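Rondbridge Robotics Club
Wustar Rover Handbook, section 7: Road runs

Read section 6 first. If you skipped it, the rover will let you know, usually by reversing into your shins.

Before you leave the clubroom

1. Charge the main pack until the light on the Vanags charger goes green. Amber is a different colour.
2. Tighten all four wheel nuts. Finger-tight was tried in October and the wheel went further than the rover did.
3. Check that the log sheet shows the last run number. We are up to 233, not counting the ones people were too embarrassed to write down.

At the roadside

4. Post a spotter at each end of the stretch, wearing a tabard. Spotters watch for cars and leave their phones alone.
5. Set the rover on the tarmac facing along the road and switch on. Wait for two beeps. Three beeps means it has lost its compass and believes it is somewhere else.
6. Start the Ganari program from the laptop and choose "Straight, slow". There is a "Straight, fast". It is neither.

CAUTION: Keep the stop button in your hand. In your pocket does not count, and neither does in your mate's bag.

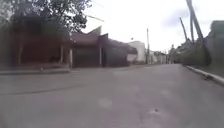
7. Let the rover run to the far spotter, walking behind it at arm's length. If it drifts towards the kerb, press stop, carry it back to the start and lower the steering gain by one step.
8. Save the run before you shut the laptop lid.

NOTE: Cracks and patches in the surface can upset the line sensor. Write down where it twitched, and leave "possessed" out of the fault column.

Battery changes are covered in section 8.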